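Poultry bench notebook: litter swabs and the Samau flock
31 January 2018
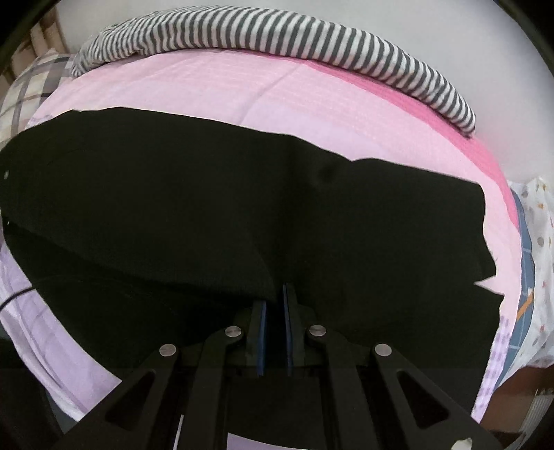
Where we are with the Samau birds

OK, writing this up before I forget which freezer rack I used. Samau rang first thing to say they'd lost more layers overnight in the east house, all from the end nearest the pond, and they wanted to know if they should be panicking. I said no panicking, but please shut the pop holes, keep the birds in, and stop the farm dog wandering between houses (he's lovely, he's also a muddy-footed menace). They've got 200 hens in that house, all the same age, and until last week they were laying beautifully.

What bugs me is that it doesn't look like the flu pictures we all carry in our heads. No swollen heads, no purple combs on the ones I opened. The birds were thin, which you don't get with something that knocks them down overnight. Two had green staining around the vent and livers that were a bit mottled and bigger than I'd like. Spleens too, maybe. I'm leaning toward fowl cholera but I've been wrong about livers before, and anyone reading this should treat it as a hunch.

Either way the state vet's office has been told, and the duplicate swabs went off to the reference lab by courier at lunchtime. We don't get to call flu in or out on our own bench, so until they ring back everything from Samau gets handled as if it's the bad thing. Gloves, hood, double bag, no exceptions, and yes that includes me nipping in "just to check a label."

What I did today

Took 12 swabs from the cooler, half throat and half vent. Vortexed, spun, and split each one into two tubes. The first set is in the minus eighty, second rack down, left side, blue caps. The second set I extracted this afternoon with the Broltivix kit. I still don't love that kit! The wash buffer foams if you so much as look at it, and I had to respin tubes 4 and 9 to get rid of the bubbles. Next time: tip slowly down the wall, and don't rush because somebody wants the centrifuge.

Plated liver and heart blood on blood agar and MacConkey. They're in the 37 degree incubator, top shelf. Cholera bugs should grow on the first and sulk on the second, so that'll be a quick look tomorrow morning before coffee. Also made touch smears from the worst liver and stained them. I think I'm seeing little bipolar rods, the safety-pin look, but the stain was old and there's a lot of junk on the slide. I've left it in the tray by the scope with a sticky note on it. Second opinion very welcome.

The PCR run

Ran the screening PCR at four. Positive control came up nicely, negative stayed flat, no-template stayed flat. Good so far. Tube 7 gave a late, scruffy rise that I don't believe for a minute, but I'm not allowed to not believe it, so it's down for a repeat from the frozen half. The curve file is saved under the farm name with "run 2" on the end (run 1 was me forgetting to switch the lid heater on, please ignore it or better yet delete it).

Khamphan samples

These are the ducks, from the place across the river. Completely separate job, please keep them on the other bench. It's 76 sera for the routine antibody survey and there's no sickness there that anyone has mentioned. I'd like to get them done before the March round comes in and buries us. Plates are coated and in the fridge, and the conjugate was fine when I checked it against the old lot. One box got relabeled because the ink had run, so trust the lid and the logbook, and don't trust the side of the box.

Oh, and disinfectant. The Zuketti tablets for the boot dip are nearly gone and the tub says to make it fresh every day, which we haven't been doing. I threw out the stuff in the dip this morning, it looked like tea. Scrub the mud off first, then dip, because the mud just eats it all up. I've put in an order.

For tomorrow

Read plates early. Subculture anything small, gray and shiny on the blood agar.
Repeat tube 7 in duplicate.
Ring Samau before they ring me. Ask about rats, about who carries out the dead birds, and where the drinking water comes from in the east house. If it's topped up from the pond I'm going to have a little cry.
Ask them to hold the eggs until we've heard back.
Find the good forceps. They were in the second drawer on Monday!
Fresh methylene blue, the bottle we've got is embarrassing.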